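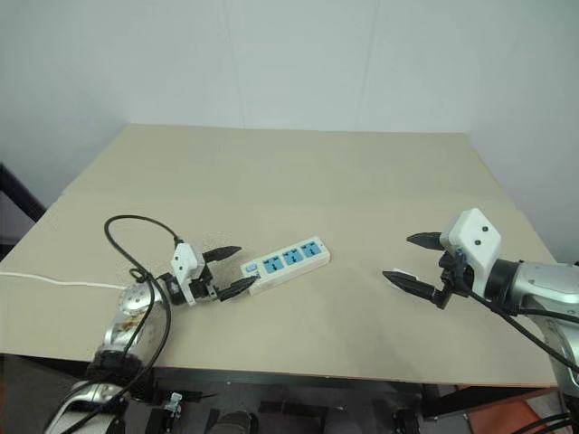
How often must a vanpool vehicle be inspected?

Every vehicle in the program is inspected once a month by its primary driver and again at every 8,000 miles by an approved service shop. The monthly inspection uses the checklist on this page.

Stunitz Vanpool Program
Monthly Vehicle Safety Checklist, with Reviewer Comments
Vehicle: Unit 686
Route: Clestano Park-and-Ride to Gostano Business Campus
Primary driver: Qiuyue Lü
Reviewed by: Shirin Amini, Fleet Safety
Month: July

Mark each item Pass, Repair, or Not Applicable. An item marked Repair must carry a comment. A vehicle with an open Repair item in Section 1 or Section 2 may not carry riders until the item is closed by Fleet Safety.

Section 1. Tires, Brakes, and Steering

1.1 Tire tread at or above program minimum, all positions — Pass
1.2 Tire pressure matches door placard — Repair
Comment: Right rear low on first reading. Filled to placard pressure at the Clestano lot before the morning run and checked again after the evening run. No loss between readings.
Reviewer: Closed. Recheck this tire at the start of each week until the next inspection. If it drops again, take the van to Xu Auto Service for a leak test.
1.3 Spare tire, jack, and lug wrench present — Pass
1.4 Service brake firm, no pull to either side — Pass
1.5 Parking brake holds on a grade — Pass
Comment: Tested on the exit ramp at Gostano.
1.6 Steering free of play or noise — Pass

Section 2. Lights, Glass, and Mirrors

2.1 Headlights, high and low beam — Pass
2.2 Brake lights, including center lamp — Pass
2.3 Turn signals and hazard flashers — Pass
2.4 Windshield free of cracks in the driver's line of sight — Pass
Comment: Small chip at the lower passenger corner, same as last month. It has not spread.
Reviewer: Accepted. Please have the chip filled at the next scheduled service. A chip that has been reported twice should not be carried to a third report.
2.5 Wipers clear the glass in one pass — Repair
Comment: Driver's side blade leaves a streak.
Reviewer: Blade replaced by Xu Auto Service. Closed. Receipt received.
2.6 Mirrors secure and adjustable — Pass

Section 3. Passenger Area

3.1 Seat belts latch, release, and retract at every seat — Pass
Comment: Rear left belt retracts slowly but fully.
Reviewer: Clean the webbing and report again next month. Do not apply oil or spray lubricant to the retractor.
3.2 Sliding door opens from inside and outside — Pass
3.3 Aisle and step clear of bags and loose items — Pass
3.4 Step tread intact, grab handle tight — Pass
3.5 Air conditioning and defroster working — Pass
3.6 Wheelchair securement — Not Applicable

Section 4. Emergency Equipment

4.1 Fire extinguisher charged, tag current — Pass
4.2 First aid kit sealed — Repair
Comment: Seal broken. A rider used bandages and did not note it in the log.
Reviewer: Replacement kit issued. Riders are asked to tell the driver whenever the kit is opened.
4.3 Reflective triangles in case — Pass
4.4 Emergency contact card posted on driver's visor — Pass

Section 5. Records

5.1 Registration and insurance card in glove box — Pass
5.2 Rider list current — Repair
Comment: Two riders joined this month and one moved to another route.
Reviewer: New list received. Closed.
5.3 Backup driver authorization on file — Pass
5.4 Mileage log complete — Pass

General Comments

The driver must allow 30 minutes for this inspection and complete it in daylight, with the engine off except where an item calls for it to run. Inspections done at the pickup stop while riders are boarding will be returned.

Total items on this form are unchanged from the prior version. Item 3.6 stays on the form for units equipped with a lift.

Disposition: Unit 686 approved for service. All Repair items closed. Items 2.4 and 3.1 carried forward for comment.

Completed forms are due to Fleet Safety by 5:00 p.m. on the last working day of the month. Keep one copy in the vehicle.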